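# Robotic computer disassembly

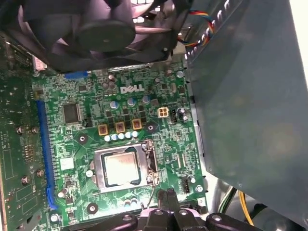
*A gripper at the processor socket of a Dell motherboard, with the fan and wiring still in the case.*

**Robotic computer disassembly** is the use of machines to take old desktop computers apart, so that the useful bits can be sold on and the rest sorted for scrap. I've looked after this article on the Prisholm repair wiki for a while now, and the question I get most is whether a robot can do the job yet. My answer is: bits of it, slowly, and with a person close by.

## What the job involves

Stripping a desktop sounds dull, and for a person with a screwdriver it mostly is. You open the case, unplug the leads, pull the cards and memory, take off the heatsink, lift out the processor and then unscrew the board. I can do one while listening to the radio and barely look down.

For a machine each of those is a separate headache. Screws are the easy part (factories have had automatic screwdrivers for ages). Wires are awful! They bend, they hide the thing you want, and they never lie the same way twice. Clips and latches come somewhere in between.

## The processor socket

This is the step people like to argue about. Many desktop sockets hold the chip under a metal load plate, kept shut by a thin lever hooked under a catch. To open it you press the lever down, ease it sideways and let it swing up. Your finger feels the spring let go. A gripper with two stiff fingers has to find a bit of bent wire, push in one direction, slide in another and not slip, all next to small capacitors that don't care for being knocked.

Then there's the chip itself. Old thermal paste leaves smudges on the metal lid, and a smudged shiny surface can confuse a camera. Some sockets have fine pins underneath as well, so a chip dropped at a bad angle can ruin a board that was otherwise fit to sell.

## Attempts so far

The Flondside trial is the one I know best. It worked through 151 scrapped desktops and got the processor out of 80 of them without help. Most of the failures were at the lever. A full strip took around 2 hours, and I'd be embarrassed to take that long myself.

Serkov went the other way and built a fixed bench with a separate tool for each step – quick, but it only knew 7 case designs and simply stopped when it met an eighth. Belkadi's system leaves the cables to a person and lets the arm do the screws and cards. I think that's the sensible split for now, though some of our editors disagree with me (see the talk page, and bring tea).

## Could you have one at home?

Not that I'd recommend. A cheap hobby arm can hold a torch or pass you a part, and that's quite fun, but it won't have the touch for a socket lever. For a repair café or a small recycling shop, a powered screwdriver and a decent tray for the screws will do far more for the money.

## Still missing from this article

- Laptops, where glue and ribbon cables change nearly everything
- Running costs, if anyone has figures they're allowed to share
- Anything on how the Flondside machine copes with stripped screw heads

Last checked April 14, 2026. The Serkov section needs another look, as I wrote it from notes made in January.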